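Booking the Domadton trip, and what it cost in the end

January 2018

I said I would write up the Domadton booking once everything was paid, and the last payment went through last night, so here are the numbers and how I got to them.

We are going for a week in March, two adults, flights and hotel together. I started out pricing it in separate pieces because that is how I have always done it. Flights on one site, room on another, and a shuttle from the airport booked by email. That came to 2,000 dollars before food. The hotel part was a standard room at the Tarov, which is the big place at the north end of the beach with the water slides. I stayed at the Tarov once before and the room was fine but small, with one window onto the parking lot.

Then I looked at packages. I have never liked them much, mostly from a bad experience years ago when the "ocean view" turned out to need leaning over a railing. But my brother-in-law had used Dratari for his anniversary and had no complaints, so I put our dates in. Same flights, same days, and a suite at the Bright, a smaller hotel next door to the Tarov. The total was 1,620 dollars with the shuttle included.

I didn't book it right away. The price was for a Tuesday-type fare, meaning the cheap midweek kind, and when I moved the dates to run weekend to weekend it went up past what I had the first time. We both had the days off already, so midweek was no problem for us. If you have kids in school it might be a different story.

There were a few things I wanted settled before I paid, so I called. I was on hold for 34 minutes. The man who picked up was named Declan Grimshaw and he was patient with me. I asked whether guests at the Bright can use the pools at the Tarov. They can, with a wristband from the front desk, but the slides close earlier for guests from next door. I asked about the resort fee. It is not in the package price. You pay it at checkout, per room and per night, and it covers the beach chairs and the gym. I would have liked to see that on the first page of the website and not at the bottom of the terms.

I also asked about changing rooms. The suites at the Bright come in two layouts, one with a kitchenette and one with a second bathroom, and the website does not let you pick. Declan put a note on the booking for the kitchenette. He said it was a request and the hotel would decide, which I took to mean maybe. We mainly want the fridge and somewhere to make coffee. Breakfast at the Tarov last time was a long line and a steep bill, and we ended up walking into town for rolls most mornings.

Cancellation was the part I read twice. You get everything back up to a month out, then half, then nothing. The insurance they offer at checkout covers illness but not a change of plans at work. I skipped theirs. The card I paid with has its own trip coverage, and I called the bank to check that it applied to packages as well as plain airfare. It does, as long as the whole amount goes on the one card.
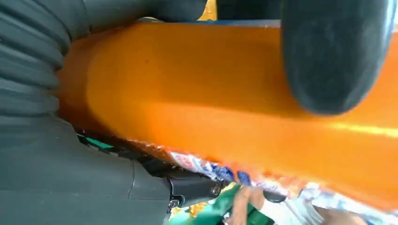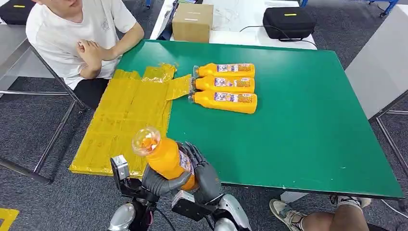
The deposit came out the same day and the balance was due a couple of weeks later. I got a confirmation for the flights right away but had to write in for the hotel one. It came with my last name spelled wrong. They fixed it by the next morning and sent a new copy, and I printed both pages to bring along.

Still to do: seats on the flight home, which the airline wants extra for, and a table at the fish place by the harbor if they take reservations that early in the year. I also need to find out whether the bus into town still stops in front of the Bright or only at the Tarov. If anyone has been recently and knows, leave a comment.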